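Mavwood Technical College Robotics Society
Member Forum > Project Lallar > Packet strip task, second term plan

Posted by flerus_lead, December 30, 2020

Members are asked to review the proposal for the second term before the February session. The task remains the handling of a connected strip of sealed pouches with the five-fingered hand, gloved, on the white work surface. 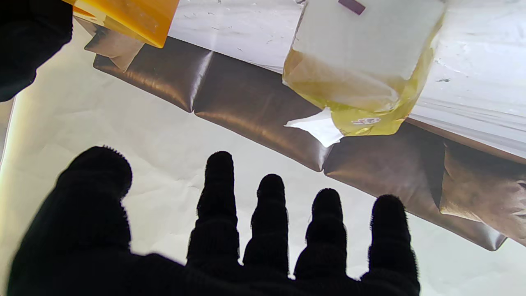
Dalgleish_Controls: The proposal should not go forward in its present form. The student team logged 277 attempts last term and completed 33. A rate that low indicates that the grasp itself needs revision before any new objects are added to the table. I request that the second term be limited to one pouch, separated from the strip.

flerus_lead: The concern is noted. The Lallar project was approved as a study of connected packaging, and a single pouch would place the work outside the approved scope. The completed attempts were also concentrated at the end of the term, after the approach angle was changed.

tendon_and_pulley: May I ask how a completed attempt was defined? The term report gives two definitions. On page 4 the strip must be lifted clear of the surface. In the appendix it must be lifted and set down inside the marked area. Those are different tasks.

flerus_lead: The appendix definition applies. The wording on page 4 will be corrected.

Dalgleish_Controls: In that case I withdraw the remark about the rate, but not the request. Glossy pouches present a separate difficulty. Reflections from the overhead lights move as the wrist moves, and the vision software places the seam in a different location on each pass. The training set holds 3,164 labeled views, and very few were taken under the lighting we use now.

northbench: I support keeping the strip. The seams are the most useful feature available to the hand, and a single pouch removes them. I would prefer to see the glove reconsidered. Knit fabric gives slightly under load, and the fingertip position reported by the software no longer matches the actual point of contact.

tendon_and_pulley: The glove was adopted because the bare fingertips slid on the film. Please see the thread from the first term before reopening this.

northbench: I have read it. The comparison in that thread covers 19 trials, all with the same two students operating. I do not consider the matter settled.

flerus_lead: The following will be entered in the revised plan. The strip is retained. The first two meetings of the term are assigned to new labeled views under the present lighting. A glove comparison will be run with at least four operators, and northbench is asked to submit a procedure.

Dalgleish_Controls: Accepted, with my objection on scope recorded.

northbench: The procedure will be posted to the Lallar folder. I will need access to the bench booking sheet, which still shows me as a first-year member.

flerus_lead: Access has been updated.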